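Records and Document Control, Unit 5
Date stamps, received stamps and the incoming register
Handout prepared by Teresa Jasińska, 20/03/2019
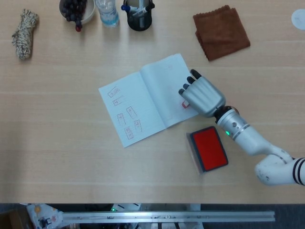

Why do offices still stamp incoming paper when most of the post is scanned the same morning?

Because the stamp fixes the date of receipt on the original itself. A scan carries the date it was made, which may be later, and the file name can be changed by anyone with access to the folder. If a deadline runs from receipt, the mark on the paper is usually the first thing both sides ask to see.

1. What a received stamp should show

A received stamp is a boxed impression with blank space inside it. The clerk fills in the space by hand. At minimum it needs the date and the initials of the person who opened the item. Many offices add a register number and the department the item was passed to. Keep the box small. A large one ends up over the text of the letter, and a stamp over a signature or a sum of money causes arguments later.

Red and blue are the usual ink colours. Black is best avoided, as it is hard to tell from printed text on a photocopy.

2. Where to place it

First page only, in clear space, top right if there is room. If the page is full, use the back and write "stamped overleaf" in pencil at the top. Enclosures get the register number but no stamp of their own, unless they arrive separately. Never stamp certificates, deeds, passports or photographs. For these, stamp a cover slip and keep it with the item in a clear wallet.

3. The register

Every stamped item has a line in the register. The columns are:

Number
Date received
Sender
Date on the letter
Subject, in a few words
Passed to
Initials

Numbers run on without gaps until the end of the year. A number given in error is struck through with one line and initialled, and the next item takes the next number. Do not reuse it. Correction fluid isn't used anywhere in the register.

4. Case for discussion: Mazurek and Plondau

Mazurek, a supplier of shop fittings, sent a notice ending its contract with Plondau. The notice had to be received by the last day of November. Plondau's register showed it as item 614, received on time. The letter itself had a stamp with no date filled in, only the initials of Benedito Nogueira, who had left the firm by the time the matter came up. Item 613 and item 615 were both fully dated.

Consider:
How much weight can the register carry on its own?
Do the entries on either side help?
What would you have wanted the post room to keep?

Fuad Kumsa's note on this case (pages 43 onwards in the reader) takes the view that the register was enough. Marlene Mendonça disagrees in the piece that follows it. Read both before the seminar.

5. Practical work

Bring a bound notebook with ruled pages. Loose sheets won't be accepted for the register exercise. Stamps and pads are kept in room 2273 and must go back there at the end. Questions about the exercise to Simone Leite, questions about the reading to me.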